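How to Budget for a Tabletop Sorting Cell

Start with the arm, but don't stop there. On the Prenel quote the arm was the easy line. Everything under it took until August to pin down.
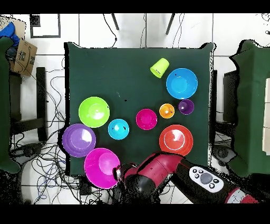
3 min read

Step 1. List the work before the hardware. Ours is picking up plastic bowls by the rim, so we priced the gripper first and the arm second. Write down your widest and smallest item.

Step 2. Price the table setup. Cloth, clamps and stands came to $388 from Havholm. Plain dark cloth is fine if your items are bright. Buy a spare.

Step 3. Put cabling on its own line. Homa Rezaei set ours at $500 and we spent all of it. Measure along the floor, not across the tabletop, and add slack at every joint.
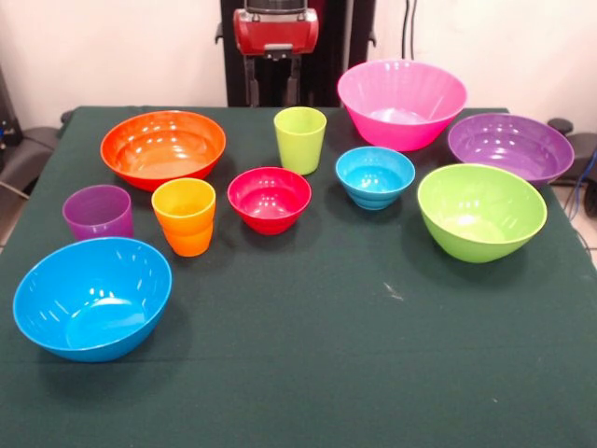
Cups and bowls are cheap, so get several sizes and colors in the first order. Reordering one missing size later costs more in shipping than the piece does.

Step 4. Ask for the gripper price separately. Flenen quoted $1565 with fingers – the first quote left them out.

Step 5. Plan the hours. Nazanin Babaei allows 12 hours for mounting and setup, and books a second person for the first day. Enter that as labor even if it's your own staff.

Step 6. Send the sheet to purchasing with the quotes attached. Check the expiration dates first.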